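Karkau cell notes, Monday. Long thread, mostly for whoever picks up the two-arm cell after me.

1/ We run the simulated copy of the cell before touching anything on the real one. Same two arms, same table, same pair of bins. If a change is going to put one hand into the other, I'd like it to happen in sim.

2/ What changed this week: new home poses for both arms. The old ones came over from the Trimia layout, where the bins sat farther out. With the bins where they are now, the right arm had to swing wide on every cycle.

3/ I moved the right home pose in toward the blue bin and left the left one almost alone. Saved the old file as home_trimia in the Shboul folder. Please don't delete it. I've needed it twice already.

4/ First thing to check after any pose change is the keep-out distance between the two hands. Ours is set at 35 mm. The setting lives in the cell file and not in the arm files, so copying an arm file over won't bring it along.

5/ Second thing is whether self-collision and arm-to-arm collision are both turned on. They are separate switches. You can have the first one on, see green in the status panel, and still let the arms drive into each other.

6/ Two stills from the sim, same table and same bins in both.
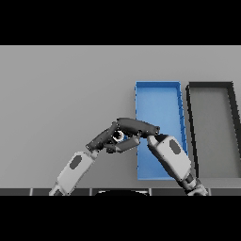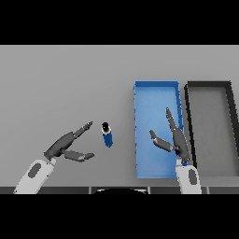
Karkau cell in sim. First still: the two grippers tangled together. Second still: hands apart, with the small blue cylinder standing between them.

7/ If you get a tangle, don't try to jog out of it one joint at a time. Stop the run, save the log, reset both arms to home. In sim that takes a few seconds. On the real cell it means power off and a hand on each wrist, so get a second person.

8/ The log is worth reading before you reset the counter. Look for the last line where both arms have a target. If the two targets are closer together than the keep-out distance, the planner was asked for something it should have refused, and the cell file is the place to look.

9/ If the targets are fine, look at timing. I hold the right arm for 170 ms after the left one gets its go signal. Less than that and they leave home together, which I don't want with the bins this close.

10/ Bin positions: measure from the front edge of the table, not from the arm bases. The bases were shimmed in February and the old numbers don't match anymore. Blue bin first, then the dark one next to it.

11/ Finger wear on the real hands. Every 3,000 cycles I take the long finger off each hand and check the pin. A loose pin makes the tip sit lower than the model thinks. Then you start chasing a pose problem that is a hardware problem.

12/ Wrist screws get checked at the same time. There are 4 on each side. Use the short driver in the Kistside drawer, the long one hits the cable guide. Paint mark across the head when it's done.

13/ After the screws, run the hand open and close a few times with the arm parked. Listen for a click on the thumb side. If there is one, back the pin out and put a little grease on it.

14/ Order I follow when loading to the real cell: cell file, left arm, right arm, restart, home at slow speed, one full cycle with nothing on the table, one with a part. I write the file date on the sheet by the door each time.

15/ Still open: the right hand opens wider than it needs to over the blue bin. I want to bring the thumb in a little at home. Haven't picked a number yet. Will add to this thread when I have one.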